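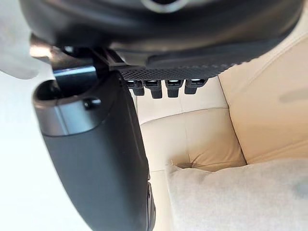
Photo: Woswood Teaching Collection

Planning & Procurement

Home Contents Previous Next Glossary

February 2025 | By the Woswood course team

Chapter 8
Buying the Arm, and Everything That Comes After It

If you have worked through the earlier chapters in order, you will by now have a fair idea of what you would like a robot to do. Perhaps you have even got as far as leafing through a catalogue with a cup of tea, which is a very pleasant way to spend an afternoon and a rather expensive one if you start ordering before you have finished planning. In this chapter we shall slow down a little and talk about money.

Let us begin with the part that does the touching. A gripper finger near a leather seat cushion and a soft cloth raises questions that a price list will not answer for you. How wide must the hand open? Will the fingertips mark the leather? Can the wrist get down beside a tall back cushion without the housing bumping into it first? Write your own questions down before you speak to a supplier — and do keep the list, as we shall come back to it in the exercises.

Our running case is Rustia, a small firm in Wasden that cleans and re-covers household furniture. In July the owners set out to buy one arm for their workshop, and their first budget had a single line in it: the arm. By the time they had talked it through with the people who would be using it, the budget had 15 lines. There was a stand, a spare set of fingers, cabling, a safety assessment, two days of training, and a sum for the hours when the bench would be out of use while everything was being fitted. None of these was a luxury, and several had to be paid for before the arm arrived.

Rustia also had to choose between buying outright and leasing over 18 months. We shall work through both sums in section 8.2, using the costing sheet called Shim that you met in Chapter 3. You will find it helpful to have a clean copy beside you, and a pencil too (figures do change as you go along!).

A word about time, which beginners nearly always leave out. Rustia's supplier quoted 12 weeks for delivery, and the firm very sensibly allowed a further eight for setting up and trying the arm on old sofas before any customer's furniture went near it. Those weeks cost wages, and they belong in your plan just as much as the machine does.

8.1 What are you paying for?

Take any quotation you have to hand and divide it into three columns: things you pay for once, things you pay for every year, and things you pay for when something wears out.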